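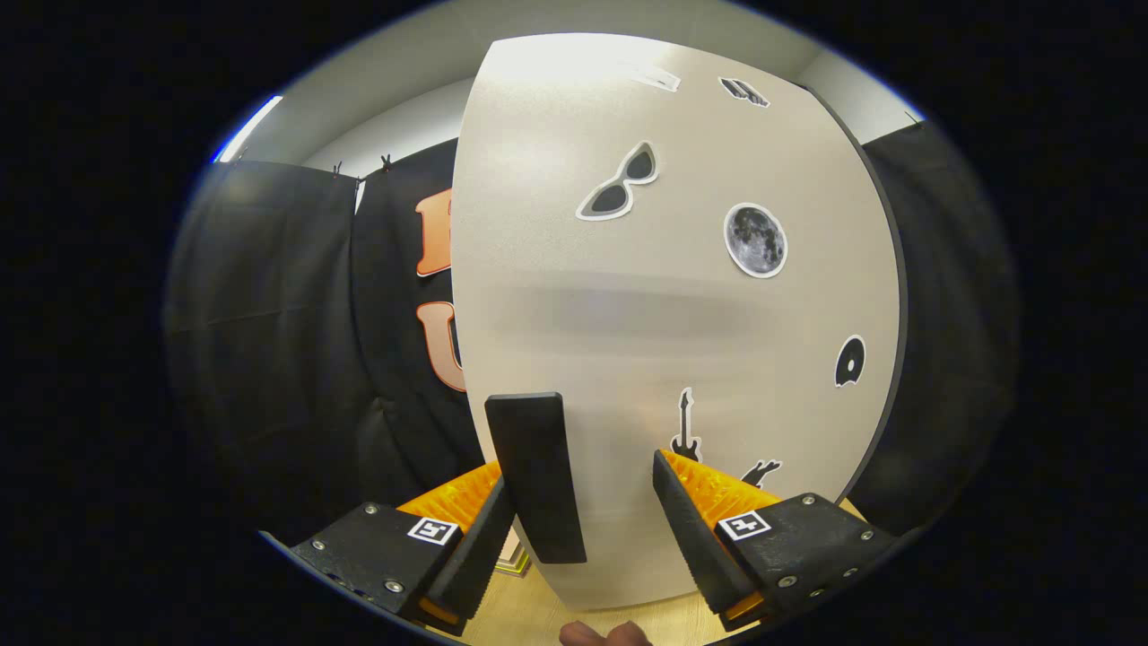 Stickers on a light-colored panel, among them a pair of cat-eye sunglasses and a vinyl record.

Contact merging

Contact merging is what a phone does when it finds two or more entries for the same person and joins them into one. I've been keeping up this entry for a while, mostly because my own address book was such a mess (my dentist was in there 4 times!) and I had to learn it all the hard way.

How it works

Most contact apps compare names, numbers and email addresses. If two entries share a number, the app usually offers to link them, and you tap yes or no. Linked entries still exist separately underneath, so you can pull them apart again later. A true merge writes one new card and throws the old ones away – make a backup first, please.

Common trouble

Accented letters are the big one. Ilgın Çınar, who helped me tidy up this page, had two cards on my phone for ages, one with the dotless i and one without, and neither Cenamora nor Plomotell saw a match. Country codes cause the same kind of headache. Shared landlines go the other way and glue a whole family together.

Apps

Cenamora links by default and is my favorite for small lists. Plomotell does true merges and slows down a bit once you go past 200 cards. Grernlow only looks at email addresses, so I don't use it much – fine for work accounts, though.

See also: SIM contacts, vCard, Address book sync

Last edited 2 December 2018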